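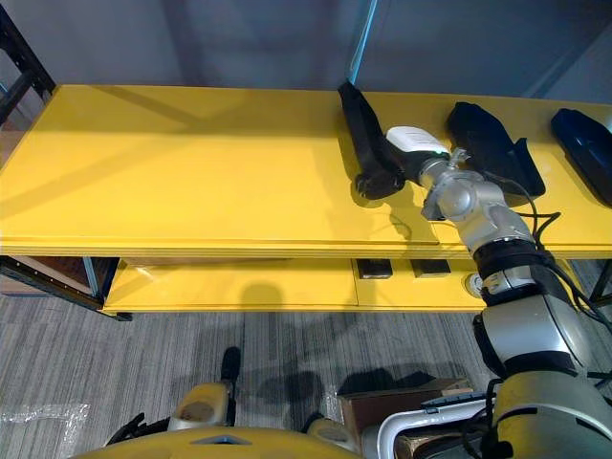

Yellow shelf for the black shoes - show me yours!

Posted in: Entryways and Mudrooms

slanina_hall
OK I am so happy with how the shoe corner is coming along that I had to start a thread. We went with the yellow two-tier against plain gray wall and I love it more every time I walk in. Black on yellow! You can find a dark shoe at 7 in the morning without turning a light on, and that was never true with the old brown rack.

Still deciding what goes where. Top shelf is for the black stuff, bottom one is narrower and gets less light, so maybe slippers? Or nothing?

Libor Baláž
Great color. I'd leave the bottom empty for a week and see what lands there. Mine filled up with dog leashes.

kalstead_kid
Sorry, I'm the grump here. Yellow shows every scuff. I had a Kalstead bench in nearly the same shade and by June it looked like a bus station.

slanina_hall
Ha, fair! I wipe it down every Monday with dish soap and a soft cloth. So far so good - ask me again after winter.

Rozália Hubáček
How do you line them up? Toes in or toes out? My mother and I have been arguing over this for 25 years.

slanina_hall
Toes to the wall, open end facing you. You just reach in by the heel and go. I also leave a bit of space on each side, so one can come off without dragging its neighbor along. Three black ones in a row on that yellow, it makes me grin.
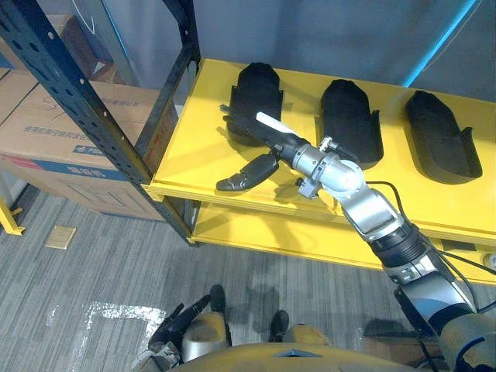 Boris Rusnák
Toes out for me, sorry. Heels take the knocks when people brush past, and a squashed heel is much harder to fix than a dusty toe.

Rozália Hubáček
Boris, that's my mother's argument word for word.

slanina_hall
Hmm, good point about the heels. Our hall is pretty wide, though, so I'm sticking with toes in for now. Does anyone put a liner under theirs?

Libor Baláž
Thin felt, cut to size. Skip the rubber kind, mine left marks on the paint.

kalstead_kid
Felt collects grit. Bare shelf and a brush, every time. But fine, I admit the yellow looks good.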